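From: Fatos Omerović
To: gripper-users list
Date: 12 July 2024
Subject: Re: Desk tasks by hand, grip height and episode length

On the Cendbridge side someone wrote:

> We are starting on the small desk objects and would like to know how
> others hold the mouse. Ours keeps turning in the fingers when we lift
> it. Also, do you record pick and place as one episode or two? We have
> been using the remote arm for this up to now and it is slow going.

We gave up the remote arm for this task in June. An operator could get through 15 usable episodes in a session with it, against 27 with the hand-held gripper, and the hand-held ones had fewer pauses in them. We still use remote control for the drawer and the cable tray.

As for the turning, take the mouse across its sides, with the buttons pointing away from you and one finger strip against each side of the shell. Come straight down until the strips are well past the top of the shell, then close. If you only catch the upper curve it will roll as you lift. The ridged part of the fingers does nothing useful here, so don't try to bring it into the grip. 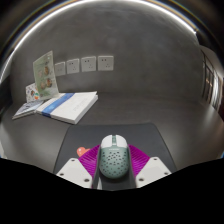

Steps we give to new people on the Lustus set

1. Put the mouse down anywhere on the desk, at any angle. Change the angle every time.

2. Start recording with the gripper open and the mouse in view. Wait a moment before moving.

3. Approach at an even speed. If you miss, stop and delete the episode. We kept misses at first and the policy learned to nudge the mouse before gripping it.

4. Close, lift, carry it to the pad and set it down flat. Open fully before you back away.

On your second question, we record one episode for the whole thing. Amo tried splitting them into 2 and the joins gave trouble in training.

The current set is 1,467 episodes after cleaning. I can share the file list but not the video yet, as Karagiannis wants to check the calibration on the early ones first. If you send me your finger width I will compare it with ours.

Fatos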